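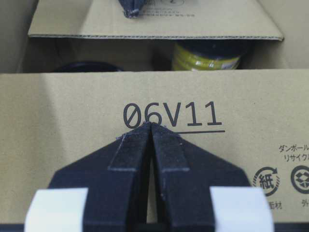
Trotus Gives Packing Robots a Better Feel for Cardboard
New training method from Tekano and the Đặng Laboratory lets a two-armed robot find box flaps with the cameras at its wrists

Anyone who has packed up a kitchen or mailed a birthday present knows that cardboard has a mind of its own. Flaps spring back up, corners sag, and a box that stood square on the table a minute ago leans a little once it has something in it. People deal with all of this without giving it a thought, and robots, for the most part, have had a hard time with it.

Researchers at Tekano and the Đặng Laboratory have spent a good long while on that problem, and today they are very happy to share a training method called Trotus, which teaches a two-armed robot when to trust the wide view from overhead and when to go by the close view at its own wrists. In a test on 120 boxes, a robot trained with Trotus loaded and closed all but nine of them. The same robot, trained on the same recordings in the usual way, managed 49.

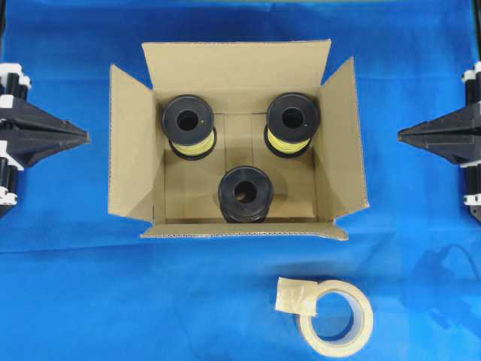 The overhead view is a fine thing to have while the arms are still traveling. It shows where the box is, which way it is turned and what has already gone in. Trouble tends to start in the last inch or so, when a fingertip has to come down on the right side of a thin edge, and from overhead the gripper itself may be blocking the very spot that matters. The wrist cameras see that spot well, though they see very little else, and a robot that leans on them too early can lose track of the box altogether.

Most training methods hand all of the camera views to the robot together and leave it to sort out the balance. Trotus takes a more patient approach. It goes through each recording of a person guiding the arms and looks for the moments when a fingertip is about to touch something. Those stretches are replayed more often during training, and in them the overhead view is now and then hidden on purpose, so that the robot gets plenty of practice finishing the job from close up. Between touches, the wide view comes back and the robot can get its bearings again.

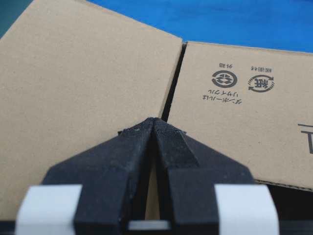
NEMLEY, 6 January 2023 – Tekano and the Đặng Laboratory today released the full results of the Trotus study, along with the training code and the recordings behind it. The collection holds 2,274 guided runs, adding up to about 163 hours of work with boxes, spools, tape and other everyday packing goods, and it is free for schools and research groups to use.

The team began recording in July, working at a single bench in Nemley. Operators were asked to pack the way they would at home, and they were told to leave their fumbles in. A flap that got away and had to be chased turned out to be very useful training material, and the recordings with a slip and a recovery in them are marked as such in the release so that other groups can study them separately.

"We had been adding more and more recordings and getting less and less back from each one," said a member of the Trotus project team. "What finally helped was going back over the ones we already had and asking where the hard part was. It was nearly always the few seconds around a touch, and we had been treating those seconds the same as all the rest. I think a lot of us felt a bit silly, and then we got very excited."

For the comparison, both versions of the robot were given the same boxes in the same starting positions, and a run counted only if every item ended up inside and all four flaps were down. Of the nine boxes that got the better of Trotus, six had a flap that was badly creased before the run began. In the other three the robot closed one flap over another in the wrong order and could not work its way back out.

The team is glad to be plain about what the study leaves open. All of the boxes were ordinary corrugated cardboard, and the method has yet to be tried on padded mailers, plastic totes or anything with a lid. Closing a box in the study meant folding the flaps down; sealing them with tape was left for later work. The robot is also slow next to a person, and speed was not measured as a goal this time around.

Work on creased and softened boxes is already under way, and the laboratory would love to hear from warehouses, food banks and small shops willing to part with their worst-looking used cartons. Groups that would like to try Trotus on their own arms will find a setup guide in the release, written with smaller labs in mind, and the team plans to answer questions about it through the project page.

About Tekano
Tekano develops training software for robot arms used in packing and light assembly.

About the Đặng Laboratory
The Đặng Laboratory studies how robots learn to handle objects that bend, fold and sag, and works with Tekano at its shared bench space in Nemley.

Media inquiries: Tekano Press Office, Nemley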